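Reading time: 2 minutes

Merninham library opens study desks to home workers

Residents who work or study from home may now reserve a desk on the first floor of Merninham Library, following the completion of a refurbishment that began in April. The floor, formerly used for the storage of bound periodicals, has been carpeted throughout and fitted with 12 desks, each supplied with an office chair and access to mains power.

The service is open to any holder of a Merninham library card. Desks may be booked in half-day sessions, the first beginning at 9 am and the second at 1.30 pm, and there is no charge for the first two sessions in any month. Further sessions are charged at the rate displayed at the enquiry counter.

A survey carried out before the work began received 283 replies, of which 217 named the lack of a proper desk at home as the main difficulty. Many of those replying said that they worked at a kitchen table and had to clear it before each meal.

"Most people arrive with a laptop, a mouse and rather a lot of cable," said Siham Saliba, Head of Public Services. "They asked us for a surface large enough to spread things out, and for a chair they could sit in all morning. We have tried to provide both."

The desks were supplied by Durrani, which also fitted the shelving on the ground floor. The tops have a pale wood-grain finish, chosen to match the existing study tables. Drawers were considered at the design stage but were left out in order to keep the space beneath the desks clear.

Users are asked to observe the following arrangements. Small parcels and boxes may be kept on the desk during a session but must be taken away at the end of it. Telephone calls should be made on the landing. Cold drinks are permitted in closed bottles — hot drinks and food are not. Equipment left behind will be held at the enquiry counter for one month.

Pirjo Miettinen, who managed the refurbishment, confirmed that a second phase is under discussion. It would convert the adjoining Kastura Room into a space for small meetings, subject to a decision on the budget later in the year. The room will remain available to local societies in the meantime, and existing bookings are not affected.

We use cookies to remember your preferences and to count visits to our pages. Accept all | Manage settings

Reservations can be made in person or by telephone during opening hours. Cardholders should have their card number to hand. 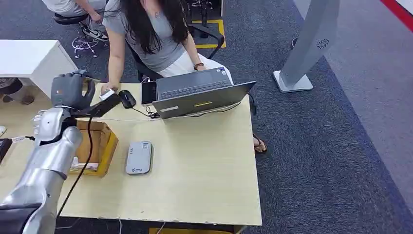

Those without a card may join at the enquiry counter on production of proof of address, and may reserve a desk on the same day.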